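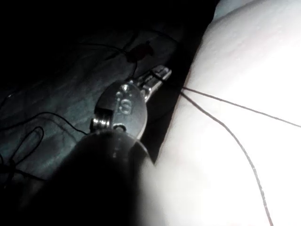 When does a demonstration made by remote control count as complete?

A demonstration counts as complete when the operator has brought the arm back to the rest position and released the controls, and the recording has been closed from the operator's station. A recording closed while the arm is still moving is to be marked partial, whatever the state of the task.

The question was put to the list by the Kasness group in the message quoted below. It has come up at other sites as well, and the remainder of this message is intended as the reply of the Brorkik coordination office to all participating laboratories.

> To: Kubiak shared list
> From: Kasness site
> Subject: Closing of recordings, and two related points
>
> We request clarification on three matters before the February delivery.
>
> First, the handbook says that a demonstration ends "when the task is done." Our operators read this differently. Several stop the recording as soon as the gripper opens. Others return the arm to rest first. We have both kinds in our current set and would like to know which should be kept.
>
> Second, the handbook permits hand guiding as well as remote control, but it does not say whether the two may be mixed within one recording. On tasks with thin or flexible materials, our operators find it easier to bring the arm close by hand and then finish from the leader arm.
>
> Third, we would like to know whether hesitations should be trimmed. An operator who is learning a new task may hold the arm still for up to 10 seconds while deciding on an approach.
>
> We hold 1,768 recordings at present and would prefer not to review all of them twice.

On the first matter, recordings that end when the gripper opens should be kept. They should be moved to the partial folder and labeled with the code for early closing. They will be used for training on the approach and grasp, but they will not be counted toward the site's agreed total of 1,000 complete demonstrations. Sites are asked not to extend such recordings by adding a return movement afterward. A return movement recorded separately does not begin from the same joint positions, and the join produces a jump that the Jeltska import tool will reject.

The wording in the handbook will be changed in the next revision. Until then, the first paragraph of this message should be treated as the rule.

On the second matter, hand guiding and remote control may not be mixed within one recording. When an operator guides the arm by hand, the forces measured at the wrist include those applied by the operator, and the wrist camera will often show a hand or sleeve during the approach. Neither is present when the arm is run from the leader station. If an operator wishes to place the arm by hand before starting, this is acceptable, provided that the recording is opened only after the operator has stepped back and taken hold of the leader arm. The starting position should then be varied between demonstrations in the usual way.

Sites working with thread, cable or cloth may find the leader arm tiring at its default scale. The motion scale may be lowered for these tasks. The value chosen must be entered in the session sheet and must remain the same for the whole session. Please do not change the scale partway through a recording, even where the software allows it.

On the third matter, hesitations should not be trimmed at the site. Trimming is carried out centrally so that the same threshold is applied to every laboratory. Operators who are new to a task should complete at least 9 practice runs with recording switched off before their demonstrations are submitted. Practice runs are not to be uploaded.

A failed grasp followed by a successful one is a valid demonstration and should be kept whole. The operator should enter "recovery" in the remarks field. If the operator abandons the attempt, the recording should be closed where it stands and marked failed.

The Kasness group need review its existing set only once, for the manner of closing. The import log lists the arm's final position for each file, and sorting by that column will separate most of the early closings without opening the recordings themselves.

Sites that cannot complete the relabeling before the February delivery should send the unsorted files as a separate batch and inform this office by reply to the list.

Coordination Office
Brorkik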